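Workshop > People > Interviews

Stories Events Tool library Contact

By the time I get upstairs, a little after 12, Stefaniia Dovhaniuk has already put the kettle on and found me the good chair. She looks after the robot hand at Allar, and has done ever since the cell was set up, and she's lovely company, even with a hex key between her teeth.

"People think I spend my day programming," she says, laughing. "Mostly I'm listening! You get to know how it sounds when the knuckles are happy, and when one starts to drag you hear it well before you see anything."

Her maintenance book, a fat blue thing with a cracked spine, is up to entry 213. The early pages are in Illia Hordiienko's handwriting – he trained her, and she still rings him when the wrist does something odd. Every 70 hours of running she goes over the finger linkages with a soft brush, checks each joint for play, and writes it all down, including the dull days.
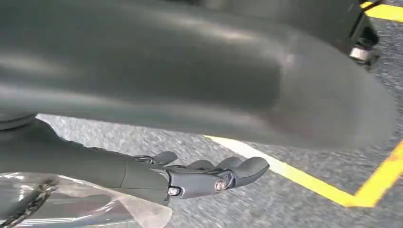
Stefaniia has firm views about bolts, and I got the whole lecture, which I enjoyed very much. She doesn't like doing one up by feel, however many times she's done it before, and she puts a torque wrench on everything in the hand. "That reddish one near the base of the fingers, that's my favourite," she tells me. "The silver one's back toward the wrist, so I go from one to the other and then I look along the linkages on top." She's just as particular about the yellow tape on the carpet, and relays any corner that has begun to lift.

The worst week was in October, when the thumb kept stopping short. She and Zlata Nazarenko swapped the cable, then the motor, and were nearly ready to send the whole hand away when Zlata found a pinched wire in the forearm. "Two days, for a wire! We went out for dumplings after."

I ask what she'd tell somebody starting out. She thinks about it while she tops up my tea. "Keep the book," she says. "And label your little screws, dear, the trays get knocked."

Then the timer went on her bench, and she was off to do the knuckles.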